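Workshop notebook, Flerndale bench
Sun 5 April
Entry by Wael Tahiri

Training cabinet, second pass before it goes over to El Ouafi. Control supply is on. Meter on the door gives 220.1, 220.2 and 220.0, close enough together that I'm not chasing balance any further. The amber and green lamps along the top of the door are lit.
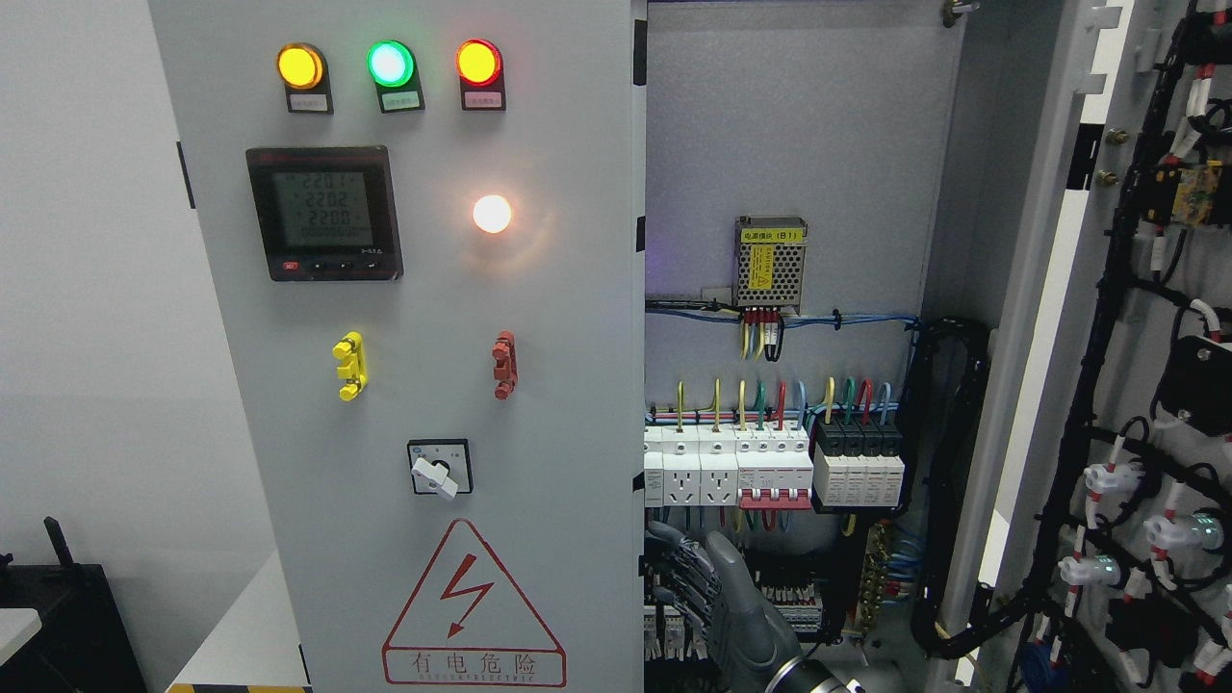
Retno Kwok wants the meter checked against the Prilteda handheld before anyone signs the sheet, and says a steady display is no proof the transformer ratio was entered correctly. Fair. Added to the list. The ratio setting isn't written down anywhere in the folder.

Went over the back panel next. Main breaker at the top, conductors down through the three current transformers, thin secondary leads on to the breaker row. The middle transformer sits higher than the other two, so its leads want a bit more length. 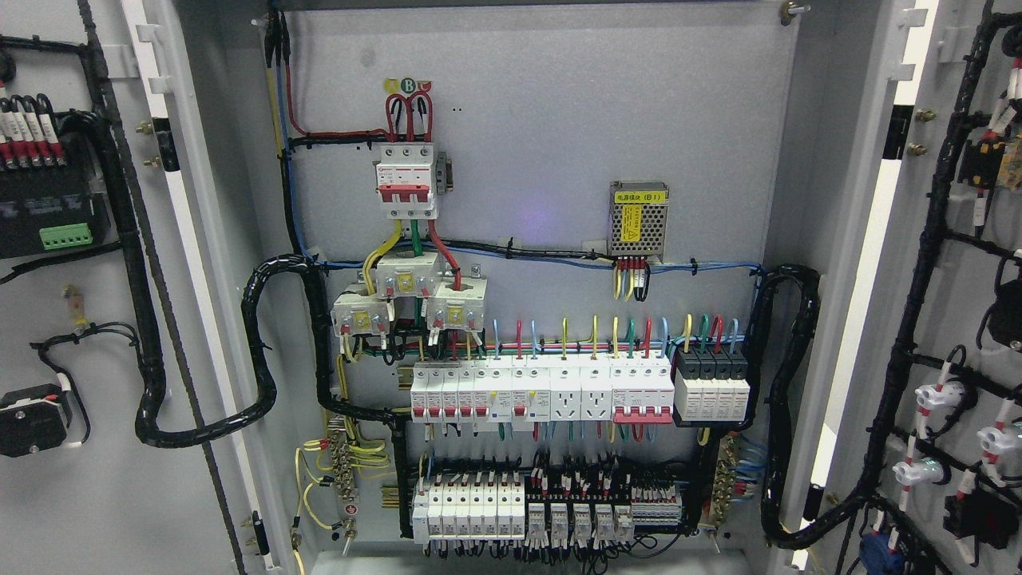 The secondaries also need ferrule numbers at both ends. Abdelghani has the 800 series sleeves; I'd used up to 684 on the last job. Drawing still shows the old numbering, needs a redline.

Power supply is the one labeled B1. Check that the parts list calls it the same, the July copy didn't.

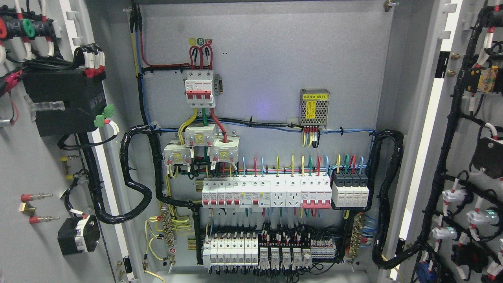 Still to do
- meter against handheld, write down ratio
- sleeves on CT secondaries
- torque main breaker terminals, power off and locked
- ask Moataz for the Sultenis door key

Flerndale workshop notes. Contact: Ashraf Sqalli. Back to top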